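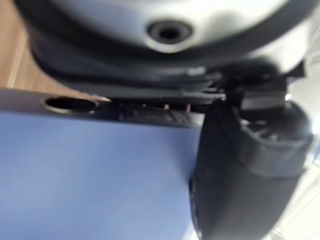 Un bras qui s'arrête en « effort excessif » alors que la pince n'a encore rien serré, c'est la panne la plus souvent signalée sur les cellules Kernavix, et celle qu'on soigne le plus mal. Le réflexe consiste à remonter le seuil. Mauvaise idée, j'y reviens. Regardez d'abord où se trouve le doigt : ici, le gros doigt noir arrondi chevauche le bord droit du panneau bleu clair et vient tout près de sa surface, avec le socle noir de la pièce blanche juste au-dessus. À cette distance, un petit décalage du repère suffit pour qu'un contact parasite passe pour une prise.

Ce qu'il vous faut : l'accès au journal des défauts, un jeu de cales, un chiffon non pelucheux.

1. Arrêt d'urgence enfoncé, énergie coupée et consignée. Une simple pause logicielle ne protège personne, quoi qu'en dise l'écran vert.

2. Relevez le code avant tout acquittement. Le 1929 signale un effort pendant l'approche, le 2163 un effort pendant la fermeture. Si vous lisez 2582, arrêtez-vous là : c'est le frein d'axe, et ce tutoriel ne vous servira à rien.

3. Essuyez les doigts et contrôlez leur fixation à la main. Du jeu ? Resserrez au couple indiqué dans votre notice, pas « bien fort ».

4. Passez une cale entre le doigt et l'obstacle le plus proche. Si elle ne passe pas, reprenez le point d'approche.

5. Remettez sous tension, personne dans l'enceinte, et rejouez la trajectoire en vitesse réduite, pince ouverte.

Le seuil, maintenant. À l'atelier de Gurnside, il avait été porté à 2000 pour « gagner du temps ». Les alarmes ont bien disparu. Un doigt a été arraché dans la même semaine, et le rapport parlait d'usure normale. Permettez-moi d'en douter.

Quant au correctif Osei, censé distinguer tout seul un frôlement d'une collision, je l'ai essayé sur deux cellules et j'ai fini par le désactiver sur les deux. Si le vôtre est actif, notez-le dans le journal avec le code et la version installée.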